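Project Kingi: Teaching a Gripper to Tidy a Desk
Final report, section 4: Collecting the demonstrations

Our proposal promised 55 demonstrations by the end of October. We handed in 11, and the marker was gracious enough to write "ambitious" in the margin. The full set was finished on 7th March, after we stopped trying to be clever about it.

The first plan was remote control. One of us drove the arm with a game controller while the other called out distances like a very nervous co-pilot. Picking up an eraser this way took 3 minutes on a good day, and the recorded paths had the grace of a shopping trolley with a bad wheel. A policy trained on them, which we named Brotska, learned our hesitation perfectly and hovered over everything.

The second plan was the hand-held gripper. You hold it, you do the task, and the camera on it records what the fingers are up to. No arm is involved until later, so there is much less to crash. Each demonstration starts with the fingers open over the desk and nothing between them, so that the policy sees the approach as well as the grab. We skipped this in the first batch and had to redo the lot.
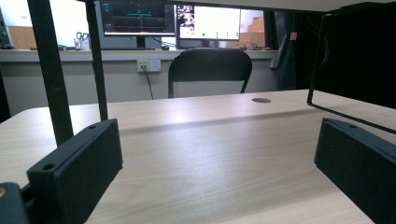

Figure 2. Gripper camera view over the desk, fingers open and nothing held.

Glare was the other nuisance. Overhead light reflects off the desktop, and the colour of a pale eraser is not much help against pale wood grain. We switched to darker objects and called it a design decision. Results for the retrained policy, Lekent, are in section 5.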